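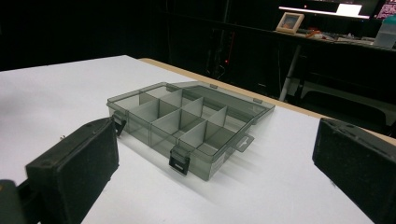

Afiq Pelupessy
Kitting bench lead, Trernley

We pack small spares into divided boxes with flip lids and clip latches, and the boxes go out to service vans. There are five of us on the bench across two shifts. Management wants robot arms doing the filling and closing from September. I've been told there will be no job losses, but I haven't been told what we will be doing instead. Has anyone been through this on a packing or kitting bench? What changed for the people, day to day?

Jussara Assunção
Shift supervisor

We went through it at Galetti with 86 kits on the list. The first thing that changed was the pace. By hand, people speed up before lunch and slow down after it. The arm keeps the same speed all day, so whoever feeds it boxes and takes them away has to keep up, and breaks had to be rearranged. We now swap that position every two hours. Ask for that in writing before you start.

The second thing was the latches. Smoked plastic boxes gave us trouble, both with the cameras finding the edges and with the grip on small clips. Somebody has to show the machine the box over and over, lid open, from different sides.

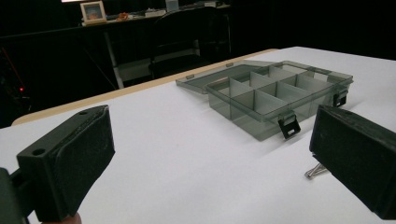
That work was given to the packers, and it should be paid as skilled work. Ours wasn't for the first few months. We had to go back and argue for a regrade, and two people had left by then. Get the job description changed first. Also ask who is allowed to stop the arm. With us it was only the engineer, and on a Sunday he was at home with his phone off.

Rutilio Chávez

no job losses means they don't replace you when you leave. Seen it before. Join the union if you haven't.

Zewditu Belay
Training coordinator

I agree with most of what Jussara wrote. At Pimentel the odd jobs stayed with people: short runs, returns, boxes with a cracked hinge, anything where the compartments are laid out differently from the usual. That is harder work than the standard kits and there is no easy stretch in between, so people went home more tired even though they packed fewer boxes. Our targets were still set from the old mix and had to be redone.

Ask to see the new targets, and ask how long the training is. We got two days and needed more.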